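Ticket: Tauchpumpe Brunnen 2 schaltet nach kurzer Laufzeit ab
Standort: Betriebsgelände Tovomside, Nebenbrunnen am Westtor
Gemeldet von: Boglárka Kelemen, Betriebstechnik
Status: Gelöst, Nachbeobachtung läuft
Priorität: Mittel

Meldung

Seit Januar schaltet die Pumpe in Brunnen 2 im Normalbetrieb wiederholt ab. Die Steuerung (Flateo) meldet jedes Mal Trockenlauf. Nach der Wiedereinschaltsperre läuft die Pumpe wieder an, fördert zunächst unauffällig und geht dann erneut auf Störung. Brunnen 1 läuft ohne Probleme und übernimmt zurzeit den größten Teil der Versorgung. Das Wasser wird nur als Brauchwasser genutzt, die Trinkwasserleitung ist nicht betroffen.

Die Pumpe wurde im Herbst von der Firma Tsolakis getauscht, Einbautiefe laut Protokoll 28 Meter unter Brunnenkopf. Am Brunnen selbst wurde dabei nichts gemacht, keine Kamerabefahrung, keine Regenerierung.

Bitte um Rückmeldung, ob wir den Trockenlaufschutz vorübergehend unempfindlicher stellen dürfen.

Antwort Support Lukel

Den Trockenlaufschutz bitte nicht verstellen und auf keinen Fall überbrücken. Solange nicht klar ist, ob der Wasserspiegel tatsächlich bis an die Pumpe absinkt, muss die Abschaltung aktiv bleiben.

Wir benötigen:
- Ruhewasserspiegel, gemessen mit Lichtlot nach längerem Stillstand
- abgesenkter Wasserspiegel kurz vor der Abschaltung
- Stromaufnahme aller Phasen, beim Anlauf und kurz vor der Abschaltung
- Förderdruck am Brunnenkopf
- eingestellte Werte aus der Steuerung (Unterlast, Verzögerung, Sperrzeit)

Bitte auch angeben, ob die Pumpe über die Motorlast oder über eine Tauchelektrode überwacht wird. Aus der Meldung geht das nicht hervor.

Rückmeldung Kelemen

Überwachung läuft über beides. Die Elektrode sitzt oberhalb der Pumpe am Steigrohr, die Unterlasterkennung ist zusätzlich in der Steuerung aktiv. Beide führen zur selben Sammelmeldung, deshalb steht im Protokoll immer nur Trockenlauf.

Messung heute früh durchgeführt. Der Ruhewasserspiegel liegt praktisch dort, wo er auch beim Pumpentausch lag. Im Betrieb sinkt der Spiegel in den ersten Minuten deutlich und bleibt dann stehen. Zum Zeitpunkt der Abschaltung standen noch gut sieben Meter Wasser über der Elektrode. Stromaufnahme gleichmäßig auf allen Phasen, kein Einbruch vor der Abschaltung. Druck am Brunnenkopf konstant.

Die Zeit bis zur Abschaltung ist unterschiedlich, meistens etwa 30 Minuten. Beim zweiten Versuch ging es schneller.
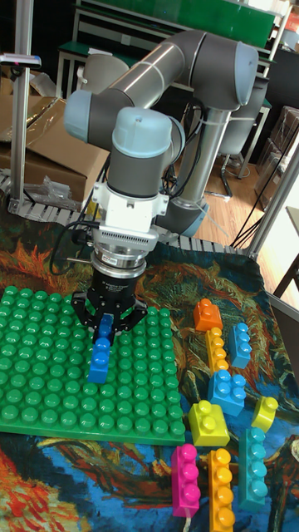

Roboterarm mit Zweifingergreifer

Antwort Support Lukel

Danke, das hilft weiter. Bei dieser Überdeckung ist ein echter Trockenlauf auszuschließen. Auch die Unterlasterkennung scheidet aus, wenn der Strom bis zum Schluss stabil bleibt. Damit bleibt der Elektrodenkreis.

Bitte in dieser Reihenfolge prüfen:
1. Anlage freischalten, gegen Wiedereinschalten sichern, Spannungsfreiheit feststellen.
2. Elektrodenleitung im Schaltschrank abklemmen und den Isolationswiderstand messen.
3. Muffe im Brunnenkopf öffnen und auf Feuchtigkeit oder lose Adern kontrollieren.
4. Klemmen nachziehen, Leitung wieder auflegen, Probelauf.

Während des Probelaufs bitte die Leitung am Brunnenkopf leicht bewegen. Wenn die Pumpe dabei abschaltet, liegt der Fehler mit großer Wahrscheinlichkeit in der Muffe oder direkt darunter.

Rückmeldung Kelemen

Schritte abgearbeitet. Isolation in Ordnung, Klemmen im Schrank fest. In der Muffe war eine Ader der Elektrodenleitung schlecht gequetscht, der Verbinder ließ sich von Hand abziehen. Feuchtigkeit war keine zu finden. Vermutlich hat sich die Verbindung durch die Vibration der Steigleitung im Betrieb gelöst und nach dem Stillstand wieder Kontakt gegeben.

Verbinder ersetzt, neue Schrumpfmuffe gesetzt, Leitung am Steigrohr zusätzlich mit Kabelbindern befestigt. Probelauf über den ganzen Nachmittag ohne Abschaltung, auch beim Bewegen der Leitung nicht.

Eine Frage noch: Die anfängliche Absenkung ist größer als im alten Pumpversuch bei gleicher Fördermenge. Hängt das mit der neuen Pumpe zusammen?

Antwort Support Lukel

Nein, bei gleicher Fördermenge hat die Pumpe darauf keinen Einfluss. Eine größere Absenkung bei unverändertem Ruhewasserspiegel spricht eher für Ablagerungen am Filterrohr oder im Filterkies - häufig Eisen und Mangan. Wir empfehlen einen kurzen Stufenpumpversuch und eine Kamerabefahrung, bevor über eine Regenerierung entschieden wird. Dringend ist das bei der vorhandenen Überdeckung nicht.

Für die Störmeldungen lassen sich Elektrode und Unterlast in der Flateo getrennt ausgeben (Menü Meldungen, Sammelmeldung aus). Bitte umstellen, dann ist die Ursache künftig direkt im Protokoll zu sehen.

Rückmeldung Kelemen

Meldungen sind getrennt. Kamerabefahrung wird bei Tsolakis angefragt, dafür lege ich ein eigenes Ticket an. Dieses hier bitte noch offen lassen, bis Brunnen 2 wieder im normalen Wechselbetrieb gelaufen ist.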